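Bowls, boxes and the back room

29 January 2021

Still at it with the sorting! I said I'd have the whole back room done before lunch and I got as far as the table.
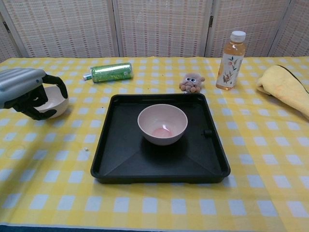
The pink bowls

I went back and forth on these all morning. They're such a soft pale pink, and they match, and I do love a matching bowl. Darlene Ross gave them to me when she left Munholm and I've hardly used them (cereal twice, olives once). The black tray can stay too, as it's a good place to put small things down while I make up my mind, although I'm not sure a square tray that size will fit on any shelf I own.

I need to do something about the cans as well. There was a green one lying on its side next to the plush toy's end of the table, and I keep finding more behind the sofa. Into the recycling they go, as soon as I remember which week it is.

The checkered cloth stays where it is. Yellow makes that room feel like breakfast time, even in this weather, and with the woven divider standing behind it the corner looks almost like a little café. Dede wants me to paint the divider. I said no, I like it beige - she has been sulking by text ever since.

The rest of it

Rang Adom after lunch and he can take two boxes to Curngate for me, maybe three if his back seat is clear. He asked what was in them and I had to go and look! Old curtains, mostly, and a jigsaw that came up 2,052 pieces on the lid, which I am never going to do.

Soup for dinner, and bread from yesterday toasted up. I want to get to the bookcase tomorrow, and I really must write to Ngân about March before she books something else.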